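Six months into the robots at Bredham and my job title has changed twice. I used to be "break room and catering." Then "service associate." As of August I'm "automation partner," with the same apron.

2/ For anyone new: we do the coffee and setup for the office building on Varela. I used to set up, pour, clear and gossip. Now I mostly do the gossip, plus a spreadsheet.

3/ The spreadsheet is for interventions. An intervention is when I move something the robot was going to move. Last month I logged 1,871. Edeltraud Kettler, who has run this floor for nine years, asked whether that used to be called "working."

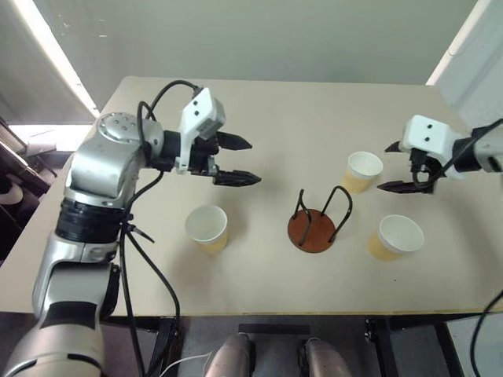 4/ What I've learned is that the job got split into the part that can be shown to visitors and the part that's me. Cups are the showy part. Two arms, three paper cups, one little wire stand on a round wood base, and people will stand there with their phones out. I did 100 cups before lunch for years and not one phone.

5/ Things I now do that weren't in the posting: wipe the table so the smudges don't build up, keep track of which cable is whose, say "give it a second" to vice presidents.

6/ Getsemaní Montes on the early shift got moved to training. She's good at it and she got a raise, so I can't be bitter on her behalf. She does miss the regulars. She says the arms never ask how her knee is.

7/ My hours are the same, for now. My feet hurt less. My eyes hurt more. HR sent a survey asking if I feel "augmented," and there was no box for "on Thursdays," so I put 6 out of 10.

8/ Edeltraud left hers blank and wrote "more cups" at the bottom. We're almost out of the tan ones.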